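Sheet last revised July 29, 2018. Compiled by Booker Whitlock, Tisside Prop Store.

# Tabletop gallery: baskets and bakery

The gallery covers woven baskets and imitation bread held in the dry goods aisle at Tisside. The full register runs to nearly 2,000 lines and most of it is crockery, glassware and cutlery, listed on separate pages. Stock is photographed as a grouping where the items usually go out together. Colours on screen will vary, so productions matching to an existing set should book a viewing and bring a swatch.

**Basket construction.** Synthetic rattan is preferred over natural cane for anything that will be handled repeatedly. It does not shed, does not darken with hand grease and can be wiped down between setups. The drawback is a slight shine under hard side light. Dulling spray fixes this but must be washed off before return, using lukewarm water and a soft nylon brush. Do not use a heat gun to reshape a flattened rim. Two of the older Grumer baskets were ruined that way in April and have been written off.

**Bread, general.** All loaves and rolls in the aisle are imitation. The glaze is part of the surface coat and will mark if dragged across a rough board, so pieces should be lifted clear of the table. Seams and creases collect dust and flour. Clear them with a dry paintbrush, working along the plait on braided pieces. Real flour may be used for dressing; icing sugar may not, as it goes tacky in humid weather and pulls the coating when it is cleaned off.

**Cloths.** Baskets and bread are best laid on fabric. A bare tabletop reflects into the underside of the glaze and makes the pieces read as plastic at close range. Cloths are hired separately under the Mbwambo linen range and go out pressed. They come back in whatever state you like, but note any wax on the docket.

**Grouping: oval basket, braided loaf, knotted bun.** Reddish-brown basketweave in synthetic rattan with a rolled, braided rim. The loaf has a zigzag plait, deep golden brown on the ridges and pale cream between. The bun is round with a glazed, lobed top.

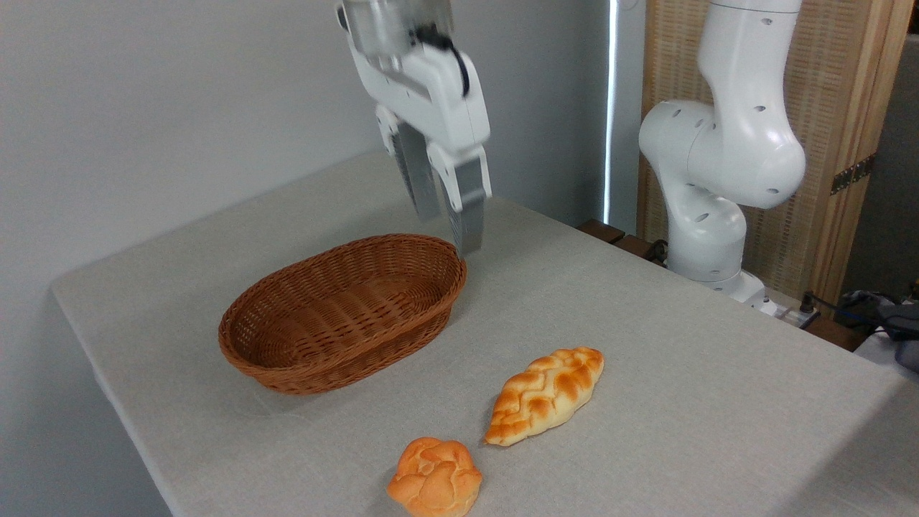 Packing for transport follows the usual Codby crate system. Baskets travel open side up and are never nested under load, as the rim takes a set within a day or two and will not come back evenly. Bread goes in the shallow crate, 135 mm internal depth, one layer only, with acid-free tissue between pieces. Bubble wrap leaves a ring pattern in the glaze if the crate sits in a hot ute over lunch.

Returns are checked for crushed strands, lifted rim ends and chips at the pointed ends of long loaves. Minor chips are filled and touched up in house at no charge. A break through the body of a loaf is charged at replacement cost.

Hire is by the week, minimum one week, and groupings can be split on request. Quote the shelf label and the shoot dates when enquiring.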